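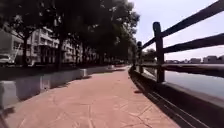
Figure 2. The promenade at Gresmont, paved in irregular stone slabs, with the low stepped wall and the tree row on the left side.

3.2 The paved surface and its left edge

The second of our study sites is the promenade at Gresmont. It differs from the Gavusthorpe site in two respects that are important for this paper. First, the surface is natural stone laid in a crazy-paving pattern, while Gavusthorpe has square concrete pavers of one size. Second, the walking space is not divided into lanes, so that a person can choose any line between the wall and the railing.

The slabs are large and have no regular shape (Figure 2). Their color goes from salmon pink to terracotta, and the joints between them are thin and pale. In the interviews, many users named the color before any other property of the place. They called it "warm" or "the pink walk", and two of them used it to give directions to visitors. We did not expect this result, as our question was only about comfort under foot. We therefore added color to the list of codes in Table 4 and read again the interviews from Gavusthorpe, where it was mentioned only once.

For the comfort of walking, the joints matter more than the stones. On a regular paver surface, a wheel meets a joint at equal distances and the user feels a steady rhythm. On crazy paving the joints come at different angles and different distances. Parents with strollers did not complain of this. Users of wheeled walkers did, and they told us that they look for the larger slabs and steer from one to the next. We measured joint depth at 85 points with a simple feeler gauge. The points were chosen on a grid before the field visit, and a point that fell on the middle of a slab was moved to the nearest joint. The results are given in Section 4 together with the answers from the walker users.

The left edge of the promenade is formed by a low wall of pale gray concrete. It is built from block-like segments, and the height steps down along the row. The wall is also not fully straight: near the middle distance in Figure 2 it jogs toward the path. We describe these details because they have an effect on how the edge is used. During our observation periods, people sat mostly where the top was flat and had a comfortable height, and they placed bags or a cup on the next segment. The wall was not listed as seating in the plan that we received from the Montoya office – it appears there only as a boundary – and for this reason we counted it separately from the benches.

Behind the wall stands a dense row of leafy trees, and behind the trees are multi-story residential buildings on the far side of the street. The canopies join into one mass, and the shade under them is deep. On the promenade itself the situation is different. Much of the paving lies in bright sun, and the darker shadows are found along both edges. In our seating counts, the shaded parts of the wall were filled first on warm afternoons, and the sunny parts were used more before 10 in the morning. We can not say from these counts alone if people choose the shade or the height of the segment, as the two conditions were not independent at the places where we stood.

The form of the path should also be noted. It runs straight for a long distance and then curves gently. A walker can see far ahead, and several users told us that this makes the place feel safe in the evening. Others said that the same view makes the walk look longer than it is. Both opinions came from regular users, and we did not find a clear relation with age.

To make the two sites comparable, we divided each one into sections 20 m long and recorded the same items in each section: slab or paver condition, joint depth, possible seating, and share of surface in shade at noon. The records were entered in the Grovow sheet on the same day. Sections under repair were left out. At Gresmont this concerned only one section, where slabs had been lifted for work on a drain and were stored beside the railing. We returned to it in February, when the stones were back in place, but the new joints were wider than the old ones and we decided to keep the section out of the analysis.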